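Tinta para azulejos Skarus – acabamento mate, lata de 1 litro
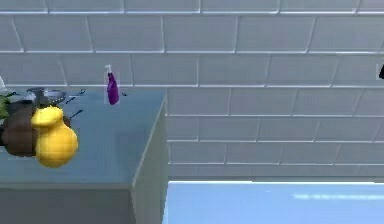
A Skarus é uma tinta de base aquosa para azulejos de cozinha e de casa de banho, feita para quem quer mudar a cor da parede sem retirar a cerâmica antiga. Aplica-se em duas demãos, com rolo de espuma, e não precisa de primário quando o azulejo está em bom estado. O formato do azulejo não é problema: tanto serve numa parede de peças quadradas como numa de peças rectangulares desencontradas, à maneira do tijolo, com a junta um pouco mais escura do que a peça. Neste segundo caso recomendamos passar primeiro o pincel fino nas juntas, todas as horizontais e depois as verticais, e só depois o rolo. Quem gosta de ver a junta marcada pode deixá-la sem tinta, mas o trabalho com fita é demorado.

Referência: 1349
Conteúdo: 1 litro
Acabamento: mate
Rendimento: 11 metros quadrados por litro e por demão
Secagem ao toque: 5 horas
Cores em stock: branco Itley, cinzento claro, azul pó, verde seco

Preparação da superfície

A maior parte das reclamações que recebemos tem a mesma origem, a gordura. Na zona do fogão ela entra nas juntas e não se vê. Lave a parede com o desengordurante Esano (referência 1077, vendido em separado), deixe actuar e enxagúe duas vezes com água limpa. Depois espere até ao dia seguinte. O silicone velho junto da bancada deve ser retirado por completo, porque a tinta não adere sobre ele. O silicone novo põe-se no fim, quando a segunda demão já está seca.

Azulejos rachados ou soltos têm de ser colados ou substituídos antes. A tinta não esconde uma racha, e com a luz de lado ela fica ainda mais visível.

Aplicação

Mexa bem a lata, até ao fundo, com um pau largo. Trabalhe por zonas pequenas e não volte ao que já começou a secar – é assim que aparecem as marcas do rolo. A primeira demão fica sempre um pouco transparente, principalmente no branco, e isso é normal. Entre as duas demãos deixe passar uma noite.

A temperatura da divisão deve ser superior a dez graus. Abra a janela, mas evite a corrente de ar directa na parede.

Limpeza e manutenção

Nas primeiras duas semanas limpe apenas com um pano húmido. Depois disso pode usar um detergente neutro. Não use lixívia, esfregão verde nem produtos com amoníaco, que tiram o aspecto mate e deixam manchas com brilho.

Onde não deve ser usada

Não aconselhamos a Skarus no interior do duche, em pavimentos, em bancadas ou atrás de um fogão a lenha. Para o duche temos a Rozīte, de dois componentes, que é mais difícil de aplicar mas suporta a água permanente.

Envio e devoluções

As latas fechadas podem ser devolvidas. As cores afinadas por encomenda não têm devolução – peça antes uma amostra pintada, que enviamos por correio em envelope simples. Em Março a fábrica fecha para inventário e as cores por encomenda demoram mais uma semana.

Produtos relacionados: rolo de espuma Itley, pincel fino para juntas, desengordurante Esano, tinta Rozīte para duche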